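Elosico is looking for people to drive robots this November

Paid test sessions, no experience needed

We're comparing two gripper designs on our two-arm bench, and we need hands other than our own! Everyone in the lab has been steering these arms for so long that we've stopped noticing what is awkward about them. A person who has never touched the controls will find it in the first two minutes, and that is what we want to hear about.

We have places for 25 participants. Each one comes in for a single visit of 152 minutes, breaks and snacks included. You'll work with both grippers, which we call Mai and Kumico, and you'll swap between them halfway through. Half the group starts with Mai and the other half with Kumico, so please don't ask for a favorite in advance. 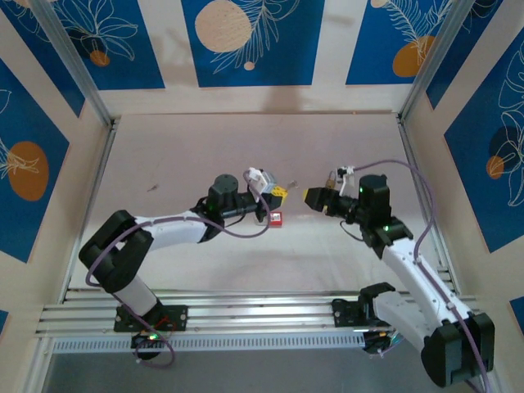

The tasks are small tabletop jobs: picking up, turning, stacking, and passing things from one arm to the other. You steer with a pair of hand controllers and can take as many tries as you like inside the time for each task. Objects are little, on the scale of the yellow-and-black block in the left gripper, and the handover is the part most people want to do again. Each gripper carries its own small white camera, and we'll ask you how much you relied on those close-up views and where they let you down.

Who can join

Anyone 18 or older who can sit comfortably at a desk and use both hands. Glasses are fine. Left-handed people, please do write, we never get enough of you! Gamers, knitters, dentists, people who hate computers, all welcome. If you've worked for Elosico or Prandent, we can't include you in this round.

What you get

A payment of 792 kroner at the end of your visit, plus a look around the workshop with Ivone Honorato, who built the fingers on both designs and loves questions about them.

How to sign up

Write to Huệ Vi at the test desk with your name, which hand you write with, and whether mornings or afternoons suit you. Mio Ueda will reply with open times and the consent form.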